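Three hours on one forum post last night, and I'm still not sure I should have hit submit. It's a suggestion for Trisedik: let us put crossbows on a rack, and let the rack remember which one was loaded. At the moment you hang a loaded crossbow on the wall, come back after feeding the goats, and the bolt is gone. Not on the floor, not in the chest. Just gone, like my weekend.

I wrote it up properly, with costs. A rack takes 3 planks and 2 hooks. Hanging a weapon keeps its load and its wear. Taking it down takes as long as drawing it, so you can't line a hallway with them and become a one-man army, which is exactly what I would do. 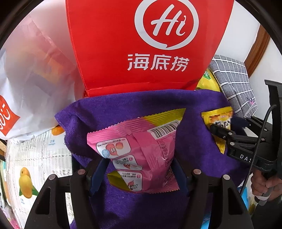

Cundley, 30 September 2020

Woke up to replies. I had 1,716 bolts in the big chest when I logged off, and someone had already done the math on how many racks that would fill and asked if I was well. Fair.

The poll is going badly. Most of the no votes say the rack would "ruin sieges," by people who have never, to my knowledge, turned up for a siege. One says crossbows should be removed entirely and replaced with bees. That one has more likes than mine.

Hájek, the server I play on, has its own rule that you can't carry more than two ranged weapons, so the rack would matter more there than on Vusow, where everyone walks around like a hardware store. I added that as an edit. Then I edited the edit, for spelling.

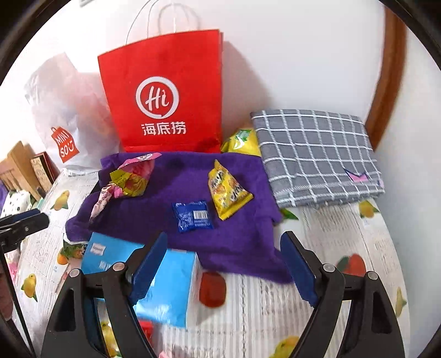

Silvia Krajčí wrote back that the rack is fine but the load has to drop out after one night, or every base turns into a trap nobody can walk into. She also wants the hooks to cost iron. I said one night was stingy. She said two, final offer, as if either of us works there.

Changed it to two nights. Eduard Oravec voted no anyway and put a goat emoji under it.

Went to the wall before bed and hung up the old crossbow, loaded, out of spite. Lost the bolt.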